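Search the encyclopedia
Go
Last edited in May by the Fosville Robotics Reference desk

Grip offset fault

A grip offset fault is an error in which a robot closes its fingers to one side of an object, or at the wrong width, although its software reports a correct grasp. The term is used mostly for two-armed tabletop systems that learn from human demonstrations made with hand-held grippers. It was first used in the service notes for the Hunell arm, built in Staruvdale.

Cause

The fault starts before the robot moves. During a demonstration, a person works with a gripper in each hand while its position and finger opening are recorded. If the tracking plate on a gripper has shifted on its mount, every position is stored with the same small error. A shift of 2 millimeters is enough to matter with narrow objects. The robot later repeats the error faithfully.

Cables are a second source. A cable that pulls on the gripper body can turn it slightly in the hand, and the person corrects for the pull without noticing. The correction ends up in the recording.

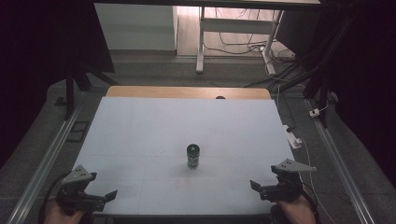 Upright cylinders such as canisters and jars are the usual test objects for the fault. They tip when pushed from one side, so an offset shows up early. Flat or soft objects can hide it for a long time – a folded cloth will be picked up even when the fingers are well off center.

The Holanda incident

The best-known case took place at the Holanda packing laboratory in Fosville. A set of 1,000 demonstrations had been recorded over several weeks, and the plate on one gripper had come loose partway through. On a Sunday test run, a Hunell arm struck a jar instead of closing on it and pushed it off the table. The arm continued its cycle with nothing in its fingers, and 3 further jars were knocked over before an operator pressed the stop button. There were no injuries.

The laboratory's report found that the arm had no check for an empty grasp. It also found that the last 100 demonstrations had been recorded with no calibration at all.

Prevention

Common measures are a calibration at the start of each session, a paint mark across the plate screws, and a clip that takes the weight of the cable. Later Hunell software stops the arm when the fingers close further than the object's width allows. Older arms need a separate force sensor for this.

Related articles
Calibration drift
Emergency stop
Empty grasp detection
Hunell arm
Strain relief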